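Household chores and shop-floor chores: can machines do them yet?
Handout for session 7, Introduction to Automation

Bring this with you, we'll be scribbling on it. I've left the theory of gripping to the Shevchuk reading and stuck to the question most of you asked in the first session, which was some version of "so when do I get one for my kitchen?" I wish I had a date for you! What I have is a way of looking at chores that I find more useful than a date, and a few places where I've changed my own mind since I started teaching this.

1. What counts as a chore

I use the word pretty loosely. Putting dishes away is a chore, and so is restocking a parts bin or wiping down a counter at closing time. Most of them come down to picking things up and putting them somewhere sensible, and the trouble hides in that word "sensible." You know which cupboard the big pot goes in. You probably couldn't write down the rule, and even if you could, your roommate's rule would be different.

Factories get around this by fixing the rule in advance. At Keltarel, where I did my first real job, every tray came down the line facing the same way, at the same height, and if one came crooked a person straightened it. The arm was very good at its one motion. Then somebody changed the tray supplier and we lost most of a week - the new trays had a slightly thicker lip, and that was all it took.

A kitchen changes its tray supplier every day, so to speak.

2. Two hands, several kinds of object

Toàn Khổng gave a guest talk here last year and made a point I've borrowed ever since: before you ask how clever a robot is, look at what's on the table. How many different shapes does it have to hold? Do the things have a front and a back, or a right way up? Can it get a finger behind them? Dishes and fruit make a nice case, and you don't need anything fancier to get into deep water. An apple is round and wants to roll. A plate is thin and stiff, and when it goes into a rack it has to go in on edge, between whatever is already in there. A mug on a peg is hanging by its handle, so the hand has to lift before it pulls. 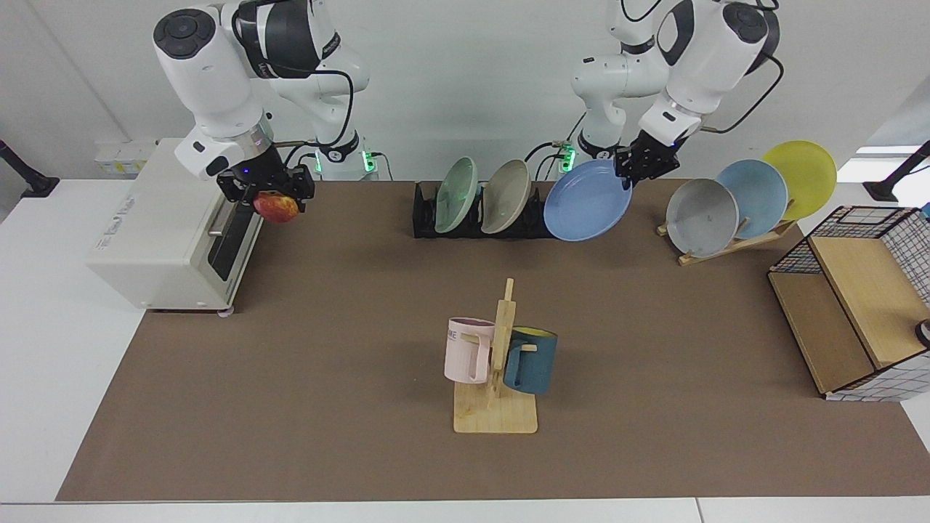 3. Where things stand, chore by chore

Plates into a rack. Good progress. If the plate can be pinched by the rim, a plain two-finger gripper will do the job. Stacks are harder, and plates that overlap on a stand are somewhere in between.

Mugs. Better than I expected, so long as the handle can be seen and reached. Turn the handle to the wall and you're asking for a second move just to get ready for the first one.

Fruit and vegetables. Apples, fine. Ripe peaches, please not yet. At Binum they tested a soft gripper on tomatoes and the report has a line in it I love: "acceptable to the robot, less so to the tomato."

Laundry. Slow. Cloth never lands the same way twice, and folding a shirt still takes a machine far longer than it takes a bored teenager.

Bins and shelves at work. Closest to being ordinary, especially where the boxes are all one size. The Terkum case in your reader is the one to study (skip the sales pages at the front).

4. A word about success rates

Liudmyla Ivanyshyn will take you through the statistics properly in July, so this is only a warning. Say a demo works 5 times out of 5. Lovely, but what would you learn from try number six? Now think of a household that handles up to 25 dishes after dinner. A machine that drops one in every 1000 sounds wonderful until you work out how many dinners that is, and I'd like you to work it out before class, on paper.

Ask as well who puts things right after a miss. On a shop floor there's usually someone nearby whose job includes that. At home it's you, in your socks, with a dustpan.

5. For next time

Pick one chore you did this week and write down every separate grasp in it. Go slowly, you'll find far more than you think (I got stuck on emptying my own dishwasher and had to start over twice). Mark each one easy, awkward or no idea. Then write a paragraph on which single change to the room, the shelf or the objects would turn the most "awkward" into "easy."

One page is plenty. Handwritten is fine if I can read it, and drawings are welcome.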